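Forum Nahrungsergänzung und Wirkstoffe
Unterforum: Kennzeichnung und Qualität
Thema: Magnesiumbisglycinat von Tuvex – Angabe des elementaren Anteils

Registerblatt
Sehr geehrte Mitglieder,
auf dem Etikett des Präparates Tuvex Bisglycinat ist eine Tagesdosis von 361 mg ausgewiesen. Es geht daraus nicht hervor, ob sich der Wert auf die Verbindung oder auf das elementare Magnesium bezieht. Eine Anfrage beim Vertrieb Delorme vom November blieb bislang unbeantwortet. Liegen hierzu Erkenntnisse vor?

Moderation_Nord
Der Beitrag wurde aus dem Bereich »Allgemeines« hierher verschoben. Es wird gebeten, Bezugsquellen nicht zu verlinken.

Kalkspat51
Nach meinem Verständnis ist die Verbindung gemeint. Bei einem Anteil von 14 Prozent, wie er für reines Bisglycinat rechnerisch anzusetzen ist, verblieben 51 mg Magnesium je Tagesdosis. Das Vergleichsprodukt von Clestar weist beide Werte getrennt aus – so sollte es auch sein. 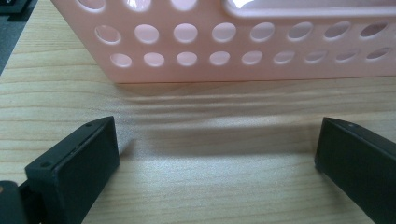
Zu beachten ist ferner, dass manche Hersteller gepufferte Ware einsetzen, also eine Mischung mit Magnesiumoxid. Der elementare Anteil liegt dann höher, die Bezeichnung auf der Vorderseite bleibt jedoch häufig unverändert.

Drehwaage
Dieser Auslegung ist zu widersprechen. In der Nährwerttabelle ist der Mineralstoff selbst anzugeben. Der Wert wäre demnach als elementares Magnesium zu lesen.

Kalkspat51
Der Einwand ist in der Sache berechtigt, setzt aber eine korrekte Tabelle voraus. Bei 18 g Pulver für 32 Tagesdosen ist die Menge von 361 mg elementar rechnerisch ausgeschlossen.

Drehwaage
Die Füllmenge war mir nicht bekannt. Für die vorliegende Packung ziehe ich die Aussage zurück, im Grundsatz halte ich an ihr fest.

Registerblatt
Ich danke für die Hinweise und werde Delorme nochmals schriftlich um ein Analysenzertifikat ersuchen. Ist jemandem bekannt, ob Drivico denselben Rohstoff verwendet?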